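The Cold Cure

The man from Griltine said my mother-in-law's knees would be right by November. He said it in our kitchen, with his coat on, over a cup of tea he hadn't been asked to finish.

"Fourteen drops," he said. "Morning and night. It's Plarik water. Comes up from 300 metres."

"Up from where?" I said.

"Plarik."

I had looked for Plarik on the map the night before and found a quarry and a closed pub. I didn't mention it. She was looking at the bottle the way she used to look at the racing page.

"And it has to be kept cold?" she asked.

"Cold and dark. Otherwise it loses its memory."

I asked what it had to remember. He smiled at me, kindly enough, as you would at a child who wants to know where the sun goes. A woman in Drustel, he said, had thrown away both her sticks. I asked if he had her number. He had a leaflet.

It was £50 for the small bottle and £155 for the large. She bought the large, in notes, out of the tin. I walked him to the door to be sure he went through it.

For two weeks she took her drops and told everyone on Herrera Street that she felt looser. She did get up the stairs quicker, I'll give her that. She also had a new handrail, which I had put in myself, and it had been a dry month. When I brought up the handrail she said I had always been a jealous sort of person.

So one night, past eleven, I tipped the stuff down the sink and filled the bottle from the tap. I put it back on its shelf with the label facing out, and went to bed feeling like a scientist.
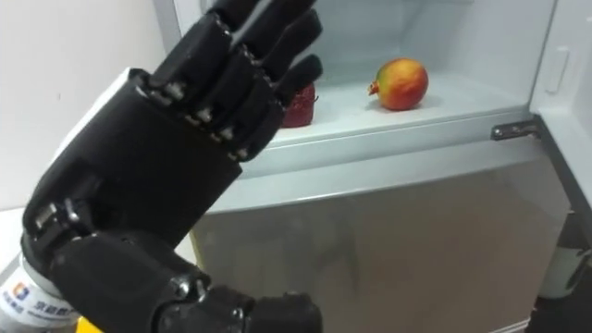
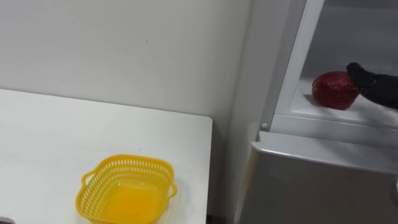 She came down at seven and took her drops while I buttered the toast.

"It's stronger today," she said.

"Is it?"

"Much." She bent one knee, then the other, holding on to the worktop. "You can feel it go in."

I had my speech ready. I had practised it on the landing. Then she asked if I'd mind walking to the shop with her, the far one, as the near one had put its eggs up, and she was already looking for her shoes.

We went the long way. She complained about the hill, but she complained at the top of it.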